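4. How People Used the Shared Errand List

When we started this work we thought, as I suppose a lot of people in our field do, that the hard part of a calendar and map app was the timing. You tell the phone where you have to be and when, it looks at the roads, and it nudges you out the door. Kavon does this quite well already, and most of the people who signed up for our study had been using it for that very purpose for some months. What we had not given enough thought to was the errand that has no time at all, the kind that lives on a scrap of paper by the door until somebody happens to be driving past the right store. In this section we look at how our households handled those errands once the shared list was switched on in April, and where the app helped them or got in their way.

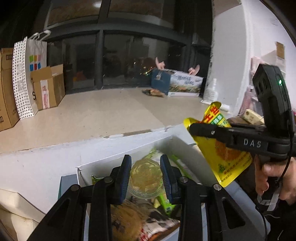 Ayanda Sithole

Over the whole study period our 92 households put 3,279 errands on their shared lists. We had built the feature on the assumption that people would pick a store from the map, so that the app could remind them when they came near it. Many did this for the first few days and then gradually stopped. They went back to writing the way they would on paper: "cat food," "stamps," "the thing for Grandma." An errand written like that has no place attached to it, and the phone has nothing to work with. I will admit that my first feeling on reading through the logs was disappointment, but the longer I spent with them (and I spent a good many evenings with them) the more sensible they looked. A person who buys cat food in whichever of two stores is on the way home has no wish to choose one of them at breakfast.

We tried two ways around this. In the first, called Busine in the logs, the app guessed a store from the words of the errand and from places the household had visited before. In the second, Cokum, the app made no guess, and simply showed the open errands whenever the phone came to rest in a parking lot. Each household had both, one after the other, with the order swapped for half of them. Figure 4 gives the notes from the home visits alongside the reminder counts for each week.

Our expectation was that the guessing version would win easily. It sent fewer reminders, and when it was right people were delighted with it; one mother told us she had felt "looked after," and I have rarely had a kinder word about anything I have built. When it was wrong, though, the mistake seemed to stay with people for a long time. A single reminder for the wrong pharmacy, arriving in heavy traffic, was brought up in interviews weeks later, and two families had turned off reminders altogether over something of the kind.
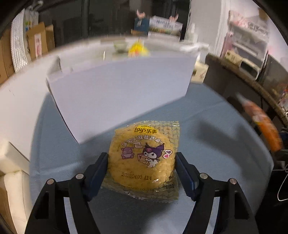 Fares Haddadin took a different view of these complaints when he read an early draft. He felt we were being too hard on the guesses, and that what upset people was hearing them spoken aloud while driving, when there was no easy way to say no. Put the same guess quietly on the list before the car is started, he wrote, and most people will fix it with one tap and think no more of it.

We found this persuasive, and went back to the interviews with it in mind. It does fit a good part of what we heard. The complaints came almost entirely from drivers, while people who walked or rode the bus tended to shrug off a bad guess. It fits less well with the families who shared one list among three or more people, where the trouble was usually that somebody else had already done the errand and had forgotten to check it off. No amount of good timing will help with that, and we return to it in Section 5.

Figure 4. Home visits, and reminders sent per household per week under the two versions.
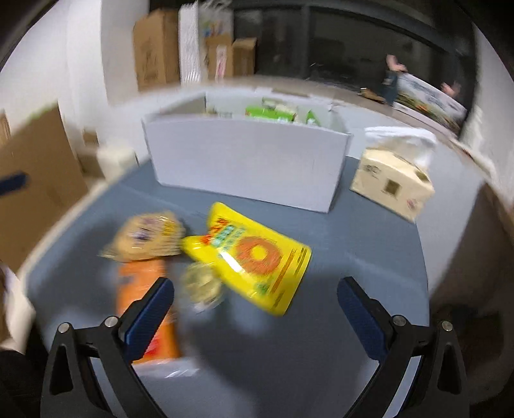
There is also the matter of distance, which we had set rather carelessly. Both versions used a circle of 600 feet around a store, a number we carried over from the older Haddad prototype without asking whether it still made sense. In the small towns it worked nicely. Downtown, where a circle that size can take in a whole row of shops, phones buzzed for stores on the far side of the street, and at times for stores in the next block. Several people took to leaving their phones in a bag, and we would gladly have made the circle smaller if we had noticed this sooner. The logs from those households are kept in the totals, but we left them out of the weekly comparison between versions, and readers who would like to see the figures with them put back in will find them in Appendix B.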